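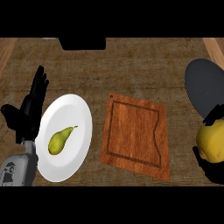

Ticket: Pace kitchen tasks, right hand will not release fruit on the board
Project: Folunmont
Component: Gidov hand controller, simulation build
Opened: Feb 6, 2023
Priority: Medium
Status: Closed, with follow-up

Summary

The task is "put the yellow fruit on the cutting board." The right hand picks up the fruit without trouble, carries it toward the board and then stalls. The fingers stay closed until the episode times out. The left hand has no job in this task and should stay parked next to the white plate. The pear on that plate is a distractor and should not be touched.

This is the first task in the kitchen set that Drarnley asked for. They want to know if the arms can do basic counter work before anyone buys hardware. Right now the answer for this task is no.

Steps to reproduce

Load the kitchen table layout with default lighting.
Set the pear on the white plate, leave the board clear, keep the dark grey plate on the right.
Start the policy from the standard checkpoint.
Let it run to timeout.

Expected: fruit ends up resting on the board, right hand open and clear of it.
Actual: fruit still in the right hand at timeout. Failed 19 of 200 episodes with the pear plate in its normal spot, and far more once the board was moved toward the right arm.

Log

Entry 1
Checked grip force first. The fingers are well inside limits and the fruit is not sticking to the collision mesh. Opened the hand by manual command in midair and the fruit dropped straight down. So the hand can release. It is not being told to.

Entry 2
Looked at the release condition. The controller waits for the fruit to be over the board and for a contact signal from underneath. In the stalled episodes the first check passes and the second never does. The fruit is hovering 12 mm over the board and the arm thinks it is done lowering.

Entry 3
Asked on the project channel if anybody had changed the board. Yes. The old one was a flat slab. The current one has a juice groove cut into the top, and the height value in the task file was never updated. The mesh and the task file disagree about where the top is.

Entry 4
Corrected the height. Reran the same 200 episodes. Timeouts dropped to three, but a new problem showed up. The fruit now gets set down, and if it lands near the wavy part of the groove on the right side of the board it rolls. Twice it rolled off the board and the episode was still scored as a success, as the score was taken at the moment of release.

Entry 5
Changed scoring so the fruit has to be at rest on the board two seconds after the hand opens. The success rate got worse, as expected, and the number is now one I would be willing to show Drarnley.

Entry 6
Moved the target point to the middle of the board, away from the groove. Slowed the finger opening. The old setting snapped the upper fingers back and they clipped the top of the fruit on the way out. Left the approach speed alone.

Entry 7
Full run overnight, 470 episodes, mixed board positions. No timeouts. Rolling still happens when the board is close to the dark plate, where the arm comes in at a shallow angle – the lower part of the hand drags the fruit a little as it leaves. Opened a separate ticket for that.

Left hand

Somebody asked in review if the left hand sitting so near the rim of the white plate is a bug. It is the parked position in the task file. I would still like more clearance there before the two-handed tasks start. Added to the July list.

Resolution

Root cause was a stale board height in the task file. Fixed in the file, and the loader now reads the height from the mesh so this can't come back when the next board is swapped in. Scoring change merged. Slower release merged.

Note for the Drarnley report

Please don't write this up as "the robot can clear a counter." What we have is one hand putting one piece of fruit on a board, in simulation, with a clear path. A person does this without looking. Ours needed the correct board height to within a few millimeters, and a groove was enough to upset it. Nothing has been washed, peeled or cut, and there is no cutting task in Pace at this point.

My own read is that pick and place on a tidy table is close to usable. Real counters have crumbs, water and things in the way, and we have not tested any of that. I would say so in the first paragraph.

Closing this one. Reopen if the timeout comes back on the standard layout. For rolling, use the other ticket.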